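Gridstead Workshop: notes on the care of our two-arm cell. Posts will continue through Friday.

1/ The cell was returned to service in May after 11 days of maintenance. Kathleen Mulcahy supervised the work.

2/ Purple cables are now tied to the forearm link with white ties. Staff should check each tie before the first run and replace any that has slipped.
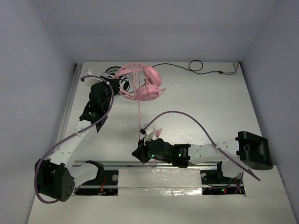

Both arms at the work surface, with headphones and their cords between the grippers.

3/ Leave enough slack for the cable to arch over the wrist. A cable pulled tight will wear at the connector.

4/ Wipe the horizontal rail weekly with a dry cloth. Do not oil it.

5/ Wrist bolts are checked every 367 operating hours. Record the reading in the cell log and sign it. Questions may be sent to Jinlong Fang.

Comments

Nia Powell: Do you use the same ties at the elbow?

Catherine Cowie: We check our bolts more often than that. Is 367 from the manual?

Gridstead Workshop: It is our own interval, Catherine.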